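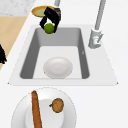
4.2 Why people came back to study

Figure 3. Simulated kitchen view: a black gripper holding a lime by the far rim of the sink.

I'll admit I went into the interviews expecting everyone to talk about jobs. I'd even written half my prompts around pay and promotion (Theda Hamann, who shared the coding with me, teased me about that for weeks!). Of the 228 adult learners who signed up through the Brarnton evening college, 224 stayed long enough to talk to us, and work came up far less than I'd banked on.

What came up again and again was unfinished business. People had left school early to look after a parent, or married young, or just had a rotten maths teacher, and it had nagged at them ever since. One woman told me she'd kept her old exercise books in a suitcase under the bed – she brought two of them along, and we spent most of the interview looking through them.

Mattes Hollmann ran a smaller set of chats with 30 learners at the Pfeiffer site, where classes start at eight in the morning, and his notes read a bit differently from mine. His group talked more about company, and about having somewhere to be. I'm wary of making too much of that, as 80 of my own learners said something similar once I stopped asking about work and let them ramble.

We coded an answer under more than one heading whenever it fitted, so the groups in the next section overlap quite a lot.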